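# Textile Care, Unit 2: Terry Cloth

Notes by Trilok Lodhi

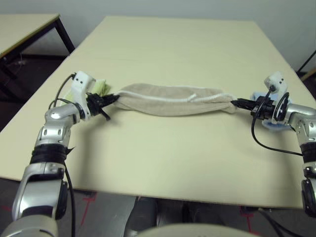
Odham, August

Terry is a woven cloth with loops standing up from a flat ground. It needs two sets of lengthwise yarns. The ground warp is held tight; the pile warp is left slack -- it forms the loops when the weft is pushed forward.

**Terms to know**

- *Pile height*: length of the loop above the ground
- *GSM*: grams per square meter. A 500 GSM towel is mid-weight.
- *Selvage*: the finished long edge

**Washing**

Use warm water and a small amount of detergent. Skip fabric softener on towels; it coats the loops and they take up less water. Snip a pulled loop level with the pile. Do not tug it.

**Reading:** Saxena, chapter 2, on pile weaves. Bring one old towel to the next class for the burn test and the absorbency test.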